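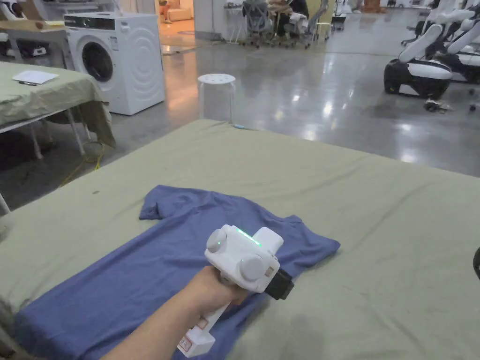
Folding T-shirts: which tricks earn their keep

Every few months a new way to fold a T-shirt goes around and promises to give you half your dresser back. I have tried most of them on my own laundry, and my drawer is the same size it was before. A shirt is a certain amount of cloth. Folding changes its shape and, if you squash it hard, how creased it comes out.

The two-second fold. You pinch the shirt at the shoulder and halfway down, cross your hands, shake, and lay it down. It does work, once you have ruined an evening learning it. It's fine on a stiff new shirt. On an old thin one the sleeve slides out the back and you end up doing it again by hand.

Filing upright. This one I kept, with reservations. Shirts standing on edge are easier to see than shirts in a stack, and you stop wearing the same top three. But the row needs to be fairly full or it slumps. If your drawer is shallow, measure it before you start. Mine is too low for a shirt folded in thirds, so I fold in quarters and live with the extra crease.

Rolling. Good for a duffel bag. In a drawer, rolls come undone when you pull out their neighbors.

Folding boards. I bought the Kulta board, which claims 200 shirts an hour. I would like to meet the person with 200 shirts. It makes very even rectangles, and it is one more large flat thing to store. A piece of stiff cardboard the width of a magazine does the same job. Lay it at the neck, fold both sides over it, slide it out, fold up the hem.

Fold on a table if you can. A bed is too soft and too low – your back will complain before the basket is empty. A cloth over the tabletop stops thin jersey from skating around.

Smooth with the flat of your hand from the collar down. Pulling at the hem stretches it, and no spray fixes that. I went through a bottle of Wondo wrinkle release to be sure. Plain water in a spray bottle got the same result on cotton.

Take shirts out of the dryer while it's still a little warm. This is the dullest tip on the page and the one that made the most difference.

My neighbor Jerome Bautista disagrees with nearly all of this. He hangs every T-shirt he owns, on 50 identical hangers, and says folding is a waste of time. He may be right, but he also has a bigger closet, and his older shirts have little bumps at the shoulders.

Next month, in February, I'll get to fitted sheets, where the claims are even worse.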